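Pratlow fit-out, progress report to the Wota fund
2026-01-25

The partition walls in the main room are up. The panels are smooth and light gray to white, with a plain matte finish and thin dark seams between them. We left off handles and rails for now.

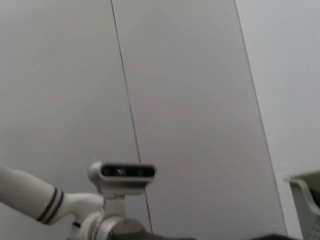

Of the $2612 granted for this stage, $2000 has gone to Evel for panels and labor. The rest is held for sealing the joints and for touch-up paint.

The ceiling stays open and dark above the panels - closing it in was never part of this stage. Lighting is still to be priced, and Zamfir has been asked for a quote.

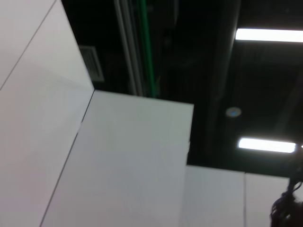 Evel replied that the joints could be sealed in one visit, but asked that the paint wait until the filler has cured. We have agreed to this. The next report will follow in July.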